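Taller de servicio de mesa y office
Apuntes de la sesión 4: recogida, clasificación y guardado de platos
Curso Filell de ayudante de comedor. Docente: Rukhsana Janjua
Versión revisada: 2022-09-30

Estos apuntes sustituyen a los de la edición anterior. Se ha quitado el apartado de cubertería, que pasa a la sesión 5, y se ha ampliado el de vajilla mezclada, porque es lo que más se pregunta en las prácticas.

1. Antes de tocar los platos

La superficie de trabajo tiene que estar despejada en la zona donde se va a apilar. Lo que no sea vajilla (tapas, latas, vasos con bebida, restos de pan) se aparta primero a un lado. Un paño o mantel junto a la mesa se deja plano y sin que invada la zona de apilado: un pliegue debajo de una pila basta para que quede inclinada.

Conviene distinguir desde el principio tres grupos:
- vajilla que va al barreño o al cubo;
- tapas y discos, que se guardan aparte y no se intercalan entre platos;
- objetos que no son de mesa, como herramientas, que vuelven a su sitio.

Las piezas redondas y blancas se confunden con facilidad cuando se trabaja deprisa. Una tapa suelta sobre una mesa gris parece un plato pequeño si solo se mira de reojo. 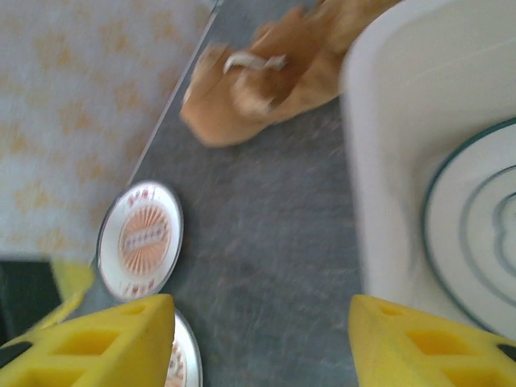
¿Qué se recoge primero, los platos grandes o los pequeños?
Los grandes. Forman la base de la pila y los pequeños se colocan encima. Si el primero que se tiene a mano es pequeño, se deja donde está y se vuelve a por él después.

2. Clasificar por borde y por dibujo

En el office de Mallutau, donde se hacen las prácticas, la vajilla viene de varias compras y no hay un juego completo. Para no perder tiempo se clasifica por el borde, que se reconoce sin levantar el plato, y solo en segundo lugar por el dibujo del centro.

Borde con banda verde oscura y línea roja interior: se apilan juntos aunque el centro sea distinto.
Centro con sol naranja de rayos cortos: grupo propio, salvo que lleve también el borde verde y rojo. En ese caso manda el borde.
Borde gris con anillos concéntricos: aparte.
Platos con caracteres chinos y círculos rojos: aparte.

La regla de que manda el borde es una convención de este taller. En otros comedores se ordena por diámetro y es igual de correcto. Lo que no se puede hacer es cambiar de criterio a media recogida.

Sobre mesas de aspecto marmolado, con vetas, las líneas finas del borde se leen peor. Ayuda mirar el plato desde el lado contrario a la luz. Este plato reúne las dos marcas, el borde verde y rojo y el sol naranja.

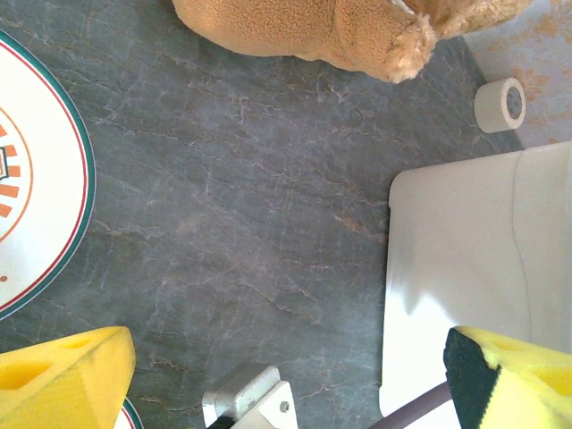 3. Paso al barreño

El barreño se coloca al fondo de la mesa, en el centro, con la boca libre. Debe quedar al alcance de las dos manos sin cruzar los brazos por encima de lo que aún está sin recoger.

El primer plato entra plano, cara arriba, y se suelta cuando ya toca el fondo. Los siguientes se bajan sujetos por el borde, nunca dejándolos caer desde la altura de la boca. En el barreño del taller se admiten hasta 72 piezas por turno, repartidas en varias cargas; ninguna pila debe sobresalir de la boca.

Orden recomendado para una mesa con platos extendidos:
a) retirar el pan y lo que sea comida;
b) apartar herramientas, como unos alicates que alguien haya dejado al fondo;
c) recoger la fila delantera de un extremo al otro;
d) recoger los laterales;
e) revisar los rincones, donde suelen quedar latas y vasos con tapa.

Los platos que asoman por detrás de otra cosa se dejan para el final, con el espacio ya libre. Tirar de ellos en diagonal raya el esmalte.

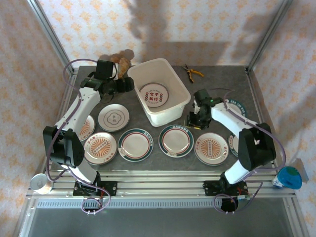
Saqib Baloch objeta que la fila delantera debería ir la última, al menos en mesas anchas: si se vacía primero, uno acaba apoyándose en el borde para alcanzar el fondo. Él empieza por los laterales y deja lo de delante como límite. Se acepta como variante en la práctica evaluada, siempre que se anuncie antes de empezar.

4. Práctica para octubre

Por parejas, en el office de Mallutau. Se recoge una mesa con vajilla mezclada, se clasifica según el apartado 2 y se deja el barreño listo para el lavado. Cada pareja entrega la hoja de registro con los grupos formados y las piezas descartadas por desportilladuras.

Material: barreño, paño seco y hoja de registro. La vajilla de reserva está en el armario 95.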